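Why Did the Robot Stop?

Robots are very good at doing the same thing again and again. They are also very good at stopping dead in the middle of it, with one arm in the air, like a kid who has forgotten why they walked into the kitchen.

At a workshop in Eststead, a two-armed robot called Drelano has one job: sorting. It picks up small parts and drops them in bins. One day in October it had sorted 100 parts in a row. Then it picked up a brass valve, swung it toward a bin, and let go too early. Clonk. Off the table and onto the floor. 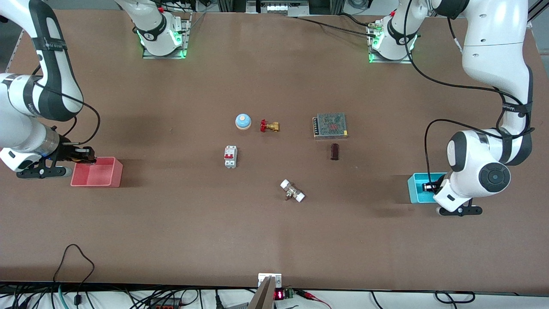 Eststead, 23 April 2022

Drelano still sorts things like these, using one pink bin and one blue-green one. The valve with the red wheel is the tricky customer. It is heavy at one end and round at the other, so it can twist in a robot's fingers.

So what went wrong in October? A cable inside the arm had rubbed thin. The gripper lost power for a blink, and a gripper that loses its squeeze drops whatever it has. A safety program noticed and froze both arms.

Freezing looks silly, but it is the smart move. A robot arm doesn't know if that thing in its way is a bin or your elbow. When it isn't sure what is going on, it should stop and wait for a grown-up with a screwdriver.

The repair took about 70 minutes, and 8 of those were spent looking for the screwdriver.

If you ever visit a robot, stay behind the line on the floor. Yes, even when it looks asleep.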